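Home robot arms: tips before you spend the money

Flornenden Workshop Pages / Benches and Builds

Every June we get a fresh wave of members who want to build an arm that tidies the bench. I have helped on three of these now and still put my own tools away by hand. If you are going to do it anyway, a few things will save you grief.

Don't believe the kit page. The Radow kit we bought is listed as a weekend job. Ours took 42 hours, and that leaves out the evening spent looking for one missing spacer. The reach they advertise is measured with the arm straight out, a position in which it can barely hold its own gripper up.

Bolt the base down. Clamps creep. We used two good ones on the first build and the base had turned a finger's width by the end of the night, so every saved position was wrong.

Run the gripper cable with slack, then bend every joint to its limit by hand with the power off. If the cable goes tight anywhere, fix it now. A zip tie at each joint looks neat in the build video and saws through the insulation in real life. Hook-and-loop strap is better.

Forget the demo objects. Fumow sells a set of foam blocks for testing, and any gripper on earth can lift a foam block. Try it on the stuff you want picked up. Crushed drink bottles roll away when a finger touches them. Knotted plastic bags are worse, and a clear one can fool a cheap depth sensor completely. Pencils are fine lying flat and hopeless under a cable. Cables I would leave out of the plan altogether.

Log your tries, including the ugly ones. A member here told everybody his arm worked "nearly every time." We kept a tally sheet over 144 picks and it dropped or missed 40 of them. He had been remembering the good evenings.

Slow it down. Half speed costs you nothing at home, and fast moves on a light table shake everything on it. Keep a stop switch where your hand rests, wired to cut motor power. A stop button on a laptop screen doesn't count.

Rubber on the fingertips: yes. Cut-up bicycle tube and contact cement will do. The Šimek pads are nicer to look at and wear out just as fast in our shop.

Skip the "learning" add-on until the plain version works. The one we tried came with 2,021 stored grasps, and I couldn't find one that suited a flattened bottle. Maybe yours will. I'd want to see it run on your table before paying.

Last, write down what you expect it to do in a month, and tape the note to the base. Ours said "clear the table." We have since crossed that out and written "pencils." 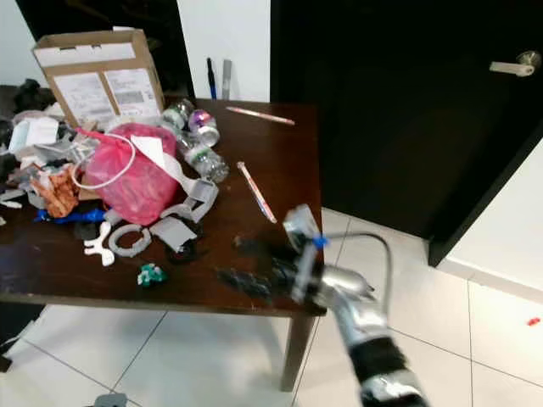

Can I use an ordinary desk power adapter to run a small arm?

Only if it can supply the current the motors draw when stalled, which is much higher than when they move freely. Check the motor sheet, add up the joints that could stall together, and buy a supply rated above that. Too small a supply usually shows up as an arm that resets itself in the middle of a lift.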